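Der grüne Korb von Lundemov, nach einem Jahr in unserer Wohnung

Ich habe diesen Korb im November des letzten Jahres gekauft, weil auf unserem Tisch immer kleine Sachen lagen. Er hat 15 Euro gekostet, im Laden und ohne Rabatt. Meine Nachbarin Yasaman Rashti hat den gleichen in Grau, und bei ihr habe ich ihn zuerst gesehen.

Die Farbe ist ein Moosgrün, im Katalog von Lundemov sieht sie etwas heller aus. Die Oberfläche ist ein wenig faserig, wenn man mit der Hand darüber geht. Das gefällt mir, aber Staub bleibt darin gern sitzen. Ich nehme dafür eine weiche Bürste, mit dem Staubsauger ging es schlechter. Ein feuchtes Tuch hinterlässt Fusseln.

Die Form ist rechteckig, und das war für mich wichtig. Früher hatte ich einen runden Korb von Casado, bei dem ich im Regal viel Platz verloren habe. Im neuen liegt bei mir, was gerade keinen festen Ort hat: ein gebogenes Drahtgestell, Kabel, manchmal die Post.

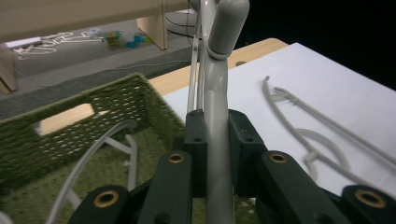

Der Korb auf dem Tisch, mit einem weißen Drahtteil darin.

Den Griff muss ich extra loben. Er ist einfach eine Öffnung in der Wand, es steht also nichts heraus, was am Regal hängen bleibt. Meine Finger passen gut hinein, mein Mann findet es etwas eng. Mit schweren Büchern würde ich den Korb nicht tragen, die Wand gibt dann nach. Bei leichten Dingen habe ich keine Sorgen.

Nicht so schön sind die vielen kleinen Öffnungen im Geflecht. Stifte und dünne Drähte stecken sich dort fest, und Büroklammern habe ich schon mehrmals herausziehen müssen. Für solche Sachen lege ich jetzt eine kleine Dose hinein.

Inzwischen habe ich 2 Stück, den zweiten für den Flur. Seine Farbe ist ein bisschen dunkler als beim ersten. Von mir bekommt der Korb vier von fünf Punkten.

Zofia Sadowski, 27. Dezember 2022

Kontakt | Impressum | © 2022 Zofia Sadowski | Nach oben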